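長時間露光の公園シリーズ、プリントの紙で迷ってます

1: mizugiwa
10月のグループ展に出した公園の連作、個展用に焼き直し中。紙が決まらない
候補はGrerosierのマット(コットン)とStokdenのバライタ
被写体は池、葦、ベンチの裏、朝の霧。ほぼグレー。黒はほとんどない
会場は細長い部屋で窓が北側に一列。照明は持ち込み不可
みんなならどっち

2: kasuri_44
マット一択
霧をバライタで焼く意味がわからん

3: 半切太郎
>>2
いやそれは乱暴でしょ。バライタでも霧は出ますよ。むしろ中間のグレーの分離はバライタのほうが楽
マットは寝る。寝すぎる
北窓なら反射もそこまで気にならないと思う

4: kasuri_44
寝るのがいいんだよ、静かな写真なんだから

5: mizugiwa
>>3 >>4
そこなんです、寝るのはいいけど葦の先まで一緒に消えるのが困る
試し刷りはA4で両方やった。マットのほうは水面がきれい、葦が弱い。バライタは逆
額はガラスなしで考えてる

6: nokogiri
ガラスなしのコットンは搬入で死ぬよ
角と縁。指紋も
自分は7月の展示で2枚やられた。刷り直しの金で泣いた

7: 名無しの暗室
サイズは？ 話はそれからでは

8: mizugiwa
すまん書いてなかった
長辺90センチが3枚、あとは長辺30センチの小さいの。小さいのは壁の奥に固める予定

9: 名無しの暗室
90ならマットでいい。離れて見るから葦の先とか誰も追わない
30のほうだけバライタにすれば？

10: 半切太郎
混ぜるのは反対
同じシリーズで紙が変わると、見てる人は意味を探しちゃうんですよ。大きいのと小さいので何か違うのかって。そこに意図がないならやめたほうがいい

11: yurikamome
混ぜるの全然アリだと思うけどな。Evangelia Tsoukalasの川のシリーズ、大判はマットで小品は光沢だったはず。会場で見たけど気にならなかったよ、むしろ小さいのに寄っていく感じがよかった

12: 半切太郎
>>11
あれは小品がぜんぶ別の季節。だから紙の違いに理由がある。図録に本人が書いてます

13: yurikamome
まじか、図録買ってない…
でも会場でそんなの読まないし、読まなくても成立してたけどね

14: kasuri_44
Tsoukalasの話すると毎回長くなる

15: mizugiwa
いや参考になります。自分のは季節は同じ、時間帯も同じ
「ゆっくり見てほしい」しか意図がない。ステートメントにもそう書いてしまった

16: nokogiri
そのステートメント見せてよ
紙より先にそっちのほうが気になる

17: mizugiwa
下書き。恥ずかしいけど貼る
「立ち止まる時間を写した。池のほとりで待ち、水の動きがなくなるまで待った。都市のなかに残る静けさについての写真である」

18: kasuri_44
「静けさについての写真である」は削れ
見りゃわかる

19: 半切太郎
「待ち」「待った」の重複はわざと？ わざとなら残していい
水の動きがなくなるまで、は長時間露光だと嘘になりませんか。動いてるのを均してるわけで

20: mizugiwa
>>19
あー痛い。そうなんですよね、水はずっと動いてた
重複はわざとです
そこ直します

21: nokogiri
均した、って正直に書いたほうが面白いと思うけど
静かだったわけじゃなくて静かに見えるまで開けといた、みたいな
公園なんて実際うるさいし。犬とか子供とか

22: mizugiwa
うるさかった。すぐ横で草刈機も回ってた
そっちの方向で書き直してみる。露光の秒数もキャプションに入れようかな

紙に戻ると、Plornarのプロファイル使うとマットでも葦が起きるって聞いたんだけど試した人いる？ 有料だから踏み切れない
今夜もう一回A4で詰めるつもり
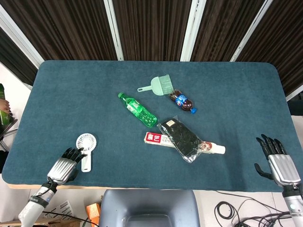 tanishi
Plornar持ってる。起きるけど、そのぶん霧に粒が出る。葦をとるか霧をとるかの話がずれるだけ
買うほどじゃない。シャドウのカーブ自分で触れば同じとこまで行く

24: mizugiwa
>>23
助かる。じゃあ買わない
カーブは下から4分の1くらいのとこを持ち上げる感じ？

25: tanishi
もうちょい下
全体でやらずに葦だけマスク切って。水面は触らない

26: 名無しの暗室
部分で触りだすと3枚の水面の濃さがそろわなくなる罠
並べて見ないとわからんから、小さくてもいいから1列に刷って壁に貼れ

27: kasuri_44
それは本当にそう
モニタで合わせても壁でずれる

28: 半切太郎
北窓の部屋なら、夕方どれくらい暗くなるか一度見に行ったほうがいいです。マットは暗くなると一気に沈みます。自分がバライタ推してるのはそこも理由
会場どこですか

29: mizugiwa
Vasilakisの2階。下見は昼しか行ってない
夕方も行ってきます

30: yurikamome
Vasilakisの2階、夕方かなり暗いよ。去年友達の搬出手伝ったとき足元見えなかった
奥の壁は特に。小さいの固めるとこだよね？

31: mizugiwa
うわ、まさに奥の壁
だとすると小さいのを窓側に出して、大きいのを奥？

32: nokogiri
大きいの奥のほうがいいんじゃない。入口から見えて、歩いていく距離ができる
ゆっくり見てほしいんでしょ

33: kasuri_44
暗い奥にマットの90は見えないぞ

34: nokogiri
>>33
見えないくらいでちょうどいい。目が慣れるまで立ってればいいし

35: kasuri_44
客はそんなに立ってない。在廊してみろ、みんな早い

36: 名無しの暗室
椅子置けば

37: yurikamome
椅子いいな！ 公園だしベンチ
背もたれないやつ一個あるだけで全然違うと思う

38: 半切太郎
椅子は賛成。ただ会場に聞いてからで。通路の幅とかあるので

39: mizugiwa
夕方の下見いってきた（2024/10/25追記）
奥、暗い。でも見えないほどではなかった。A4のマットを仮で当てたら霧はよくて葦はやっぱり沈む。バライタは斜めから窓が写りこむ。北窓でも写るんですね、真正面なら平気
椅子は一脚ならOKもらった

いまの案
大3枚は奥、マット、葦だけカーブで起こす
小さいのは窓側、これもマット
額は浅い箱でガラスなし。搬入は自分で運ぶ

40: 半切太郎
斜めの写りこみは言われると弱い。了解です
紙がそろったならいいと思います

41: nokogiri
ガラスなしなら予備を1枚ずつ刷っとけ
マジで

42: mizugiwa
予備は大きいのだけでも刷ります…紙代が
ステートメントは二稿目できたらまた貼る

43: kasuri_44
短くな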